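Amusement Ride Operations: Notes for Unit 18
Queue Design and Station Capacity

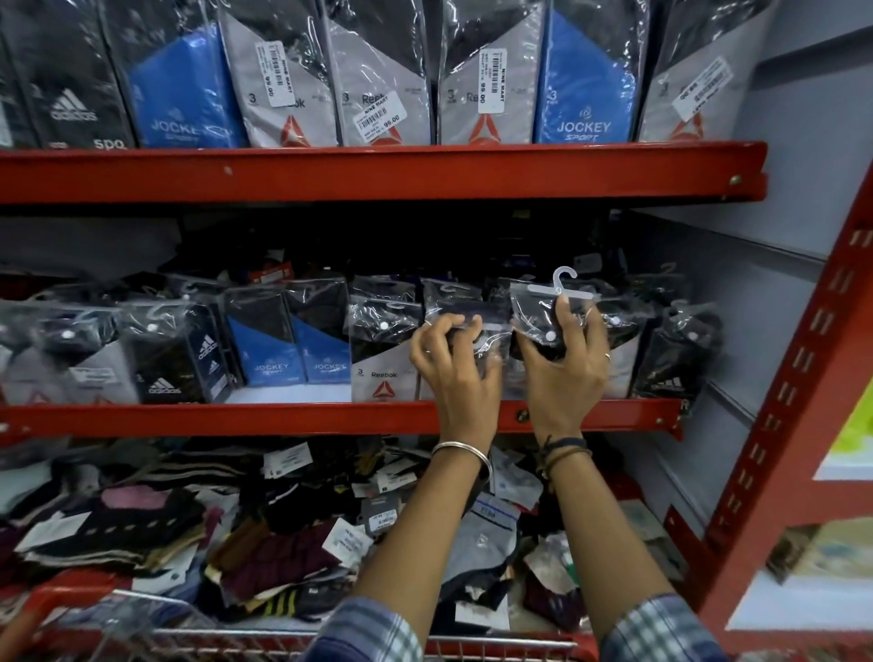

Page last modified: 19 June 2026

Station capacity is the number of riders a ride can dispatch in one hour. It depends on the seats per train and the interval between dispatches. The Varnuson coaster at Drorov Park has a posted capacity of 2292 riders per hour. Measured counts in March were lower, at roughly 50 percent of that figure on mornings with one train in service.

Students should read the Faleck loading tables before the next class and bring a completed dispatch log.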